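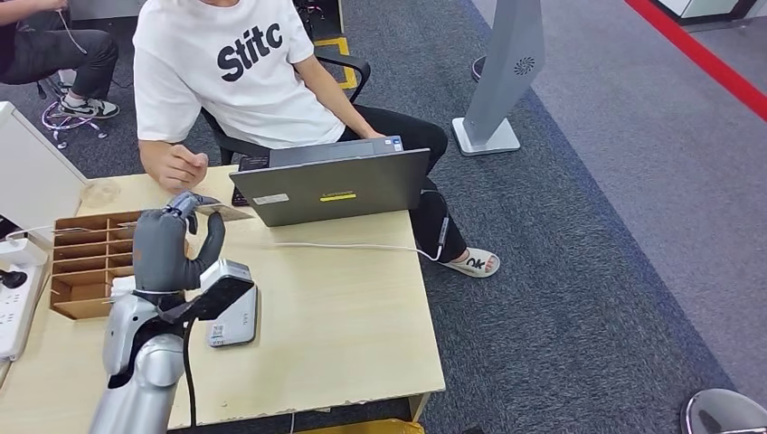
Open laptop, yellow label on the lid.

Thread on re-sorting the picture books at the Rarville branch. Written mainly for the two people who asked how the subject bins were set up, and for whoever inherits the spreadsheet.

Starting point: 600 picture books shelved by author's last name. This works well if you know the author. Most four-year-olds ask for "the one with the digger." Their parents type "digger" into the catalog and get the adult nonfiction on excavation.

So the books moved to subject bins. Each book has one category and a colored spine label. The call number still carries the author's first three letters, but within a bin there is no order at all. Staff who have shelved alphabetically for years find this uncomfortable for the first month or so.

We ended up with 11 categories. The first draft had 22. Khadija Abdelaziz tested that draft on the morning shelving cart and stopped at the third shelf. Dinosaurs and Dragons were separate then. So were Trucks and Trains.

Rule for choosing a category: what would a child say the book is about, in one word. Read the cover first, then the first spread. If those disagree, the cover wins. A bear who drives a bus goes in Vehicles if the bus is on the front.

Bedtime was the hardest to define. Nearly every picture book ends with someone asleep. Current wording in the guide: "going to bed is the problem the story is trying to solve." A last page with a moon on it does not qualify.

Bovine started as a joke category from Karim Bensaid, who claimed we owned enough cow books to fill one. We did. The bin label says Farm, but Bovine survives as the internal code in the item record, and I would leave it alone. Changing it breaks the saved searches.
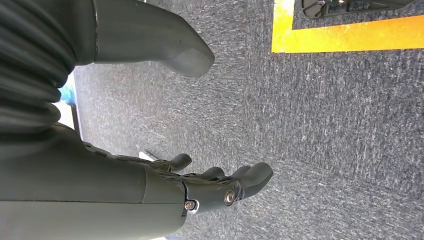

Gray hand, fingers out, carpet beyond.

Catalog side. We use Trolent, and it will not accept a new shelving location and a new collection code in the same batch edit. Do the location first, let the overnight job run, then the collection code. If you reverse the order, the records save but the holds queue keeps the old location.

Books that were checked out during the move got a flag in the item note, so they stopped at the desk on return. Take the flag off after relabeling. Several were left on and the same books came back to the desk twice.

Labels go 4 inches up from the base of the spine, under the cover film where possible. Anything thinner than that allows – most paperbacks – gets the label on the front, top left corner, so it shows when a child flips through the bin.

Concept books (alphabet, counting, colors) stay together even when the subject is obvious. An alphabet book of animals is an alphabet book. Nouhaila Erraji argued the other side and I still think she has a point about the animal ones. Open question.

Series are kept in one bin regardless of what happens in each volume. Decide by the first title and move on.

Nonfiction was left where it was. Yes, this means there are two places for sharks. A small sign on each bin end points to the matching nonfiction range.

Next is the board books, which have no order now and probably do not need one. The category guide is in the shared folder under Tawfik, in the tab called "disputes." Add new ones at the bottom, with the title and your initials.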